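Prindness Room-Scale VR Play Space – Pre-Opening Inspection
Site: Basto, ground floor
Completed: April 28, 2021
Marks used: OK / Fix / N/A

1. Floor and boundary
Play area clear to the taped line – OK
Floor tape flat, no lifted corners – Fix
Comment: Tape is peeling on the side nearest the entrance. Replace the full strip. A patch was tried last time and did not hold.
Virtual boundary matches the tape – OK
Comment: Redrawn this morning on both headsets. Default boundary sensitivity left on.
Gap between play area and nearest wall at least 600 mm – OK

2. Headsets
Lenses clean, no scratches – OK
Face covers wiped and dry – OK
Head straps hold when tightened – Fix
Comment: The dial on headset 2 slips under load. Do not hand it out until the strap has been swapped.
Spare face covers in drawer – OK
Comment: 19 left. Reorder before June.

3. Controllers
Wrist straps attached and not frayed – OK
Battery doors close fully – OK
Tracking test, arms raised and arms low – OK
Comment: Short dropout when the left controller goes behind the back. Same as the last inspection. Does not affect the Flatwood demo, but the Després archery level needs a full draw and should be checked again after the next firmware update.

4. Seated play and access
Seated mode starts from the main menu – OK
Height offset saved for seated users – Fix
Comment: The offset resets when the runtime restarts. Staff have to set it by hand until the update is installed.
Route from the door to the play area free of cables – OK 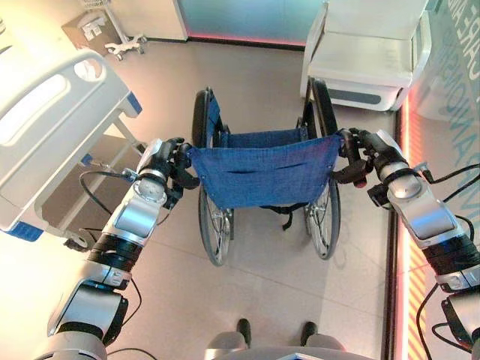

Folding wheelchair, blue backrest, seen from behind.

Turning space for a wheelchair inside the boundary – OK
Comment: Allow time to redraw the boundary for seated guests. It takes around 2 minutes per headset.

5. Computers and cables
Ceiling pulleys run freely – OK
Cable slack does not reach the floor – Fix
Comment: Pulley line on station 1 hangs low when the player stands in the center. Shorten and retest with a tall player.
Vents free of dust – OK
Runtime version the same on all stations – OK
Automatic updates off during opening hours – OK

6. Staff and guests
Warning card on motion sickness at the desk – OK
Emergency stop key labeled on each keyboard – Fix
Comment: Label missing on station 2.
Spotter position marked outside the boundary – OK
First aid kit sealed and in date – OK

Result: Open with limits. Headset 2 stays out of use. All other items marked Fix to be closed before the weekend sessions, with the floor tape and the station 1 cable done first.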